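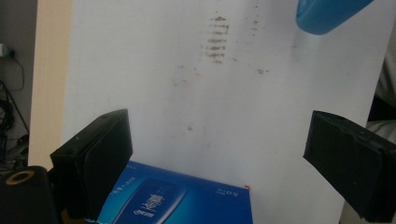 Almost 700 people went through the Hulura workshop in Clarinau during its February open day, the first the company has held since it moved into the old cannery building.

Visitors were taken through in groups of 20, starting at 10 a.m. The longest stop on the tour was the picking area, where staff work with hand-held grippers on ordinary store packaging. Each gripper carries its own camera, and the recordings are used to train robot arms for warehouse work.

“We do it by hand first,” said Meirion Pumphrey, who runs the picking program. “A person already knows how to come at a box on an angle. The arm has to learn that from somewhere.”

Pumphrey said small glossy cartons are harder to handle than most people expect, and that his team aims for 1,000 recorded grasps before a new item is passed on to the arms. Bottles, tubes and soft pouches are also on the list for this year.

Children aged seven and up were allowed to try a spare gripper at a side bench — the lineup there ran out the door for much of the afternoon. Several came back for a second turn.

Salim Langat, who teaches shop class at the local high school, brought his Grade 11 students. He said most of them had expected to see finished robots and ended up spending their time asking about rubber pads and cable lengths.

“They wanted to know what wears out,” Langat said. “That's a good question to bring into a place like this.”

Hulura plans to open its doors again in the fall, when the new packing line should be running. School groups can book a morning visit through the front office before then.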